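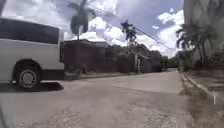 Fikell Plorkura city tire, long-term review

The Plorkura is a wire-bead commuter tire with a shallow file tread and a puncture strip under the center. Fikell sells it for streets where the paving is old and the repairs are uneven.

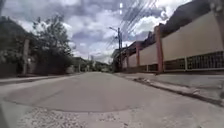
By Mieke Jansen
Posted 02/04/2022 in Tires & Tubes

I fitted a pair in July and have ridden 2,000 miles on them. Most of that was on worn concrete with asphalt patches and loose stone, at 60 psi rear and 55 front. Patch edges taken straight on produce one short knock through the bars. Taken at a shallow angle, the front follows the edge slightly before it climbs. My previous Prins tires followed it more.
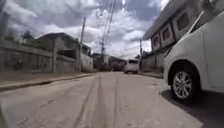
Grip on dusty concrete is adequate in a straight line and average under braking. The rear locks early if weight is too far forward. On loose gravel the file tread does little, and I slow down for it.

Wear at the rear is even, with a flat strip 31 mm wide. Two punctures so far, both rear, one of them a pinch flat from low pressure. Mounting needs one lever.

Pros: predictable at patch edges, slow wear
Cons: weak on gravel, stiff when cold
Rating: 7/10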